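Gutden Mesh Pencil Cup, black, round
Reviewed by Kerttu Ojala
Mar 14, 2020

I bought this cup last June to replace a ceramic mug that had lost its handle. It has been in daily use for nine months, first on my desk and lately in the craft room, where it holds the scissors and not much else. That is long enough to say what it does well and where the maker saved money.

The cup is a plain black cylinder made of perforated metal mesh with a rolled rim at the top. The rim is the best part. On a cheaper cup I had before, the edge was folded over badly and caught on sleeves. This one is smooth all the way around, and I have never scratched a finger on it. The coating has held up too. There is one small chip near the base from the time it went off a shelf, and it hasn't spread.

Pens and pencils are fine in it. The holes are small enough that ordinary pen tips don't poke through the sides. A very sharp pencil will catch in the floor now and then, and you have to lift it straight up to free it. Pencil dust falls through the bottom, so expect a gray ring on a white desk. I put a cork coaster under mine and wipe it once a week.

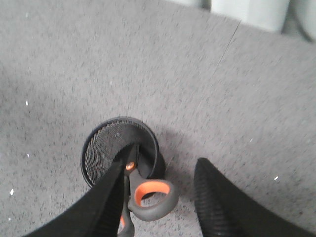 The weak point is weight. With a handful of pens spread around the inside, the cup stands as well as any other. With one pair of scissors in it, blades down, all the weight goes to one side, and a bump of the elbow can tip it over. Mine are the kind with black rubberized handles lined in orange, and those handles are wide. They stick out past the rim whichever way I turn them. On a hard, slick desk I had to steady the cup with one hand while taking the scissors out with the other. On carpet it is less of a problem, but I wouldn't call it steady there either.

Two fixes worked for me. The first was a flat steel washer from the hardware drawer, dropped in the bottom. The second was four small rubber dots stuck to the base, which also stopped the scraping noise on my metal shelf. The cup comes with no feet at all. The Laaksonen cup my sister Iida uses has a felt pad glued on, and I think Gutden should do the same – it would add very little to the price.

Cleaning is simple. Tap it out over the trash, rinse it under the faucet and dry it right away. Lint collects where the wall meets the floor, and an old toothbrush gets it out.

I would buy it again for pens. For scissors alone I would look for something heavier, or plan on adding the washer from the start.

Rating: 7 out of 10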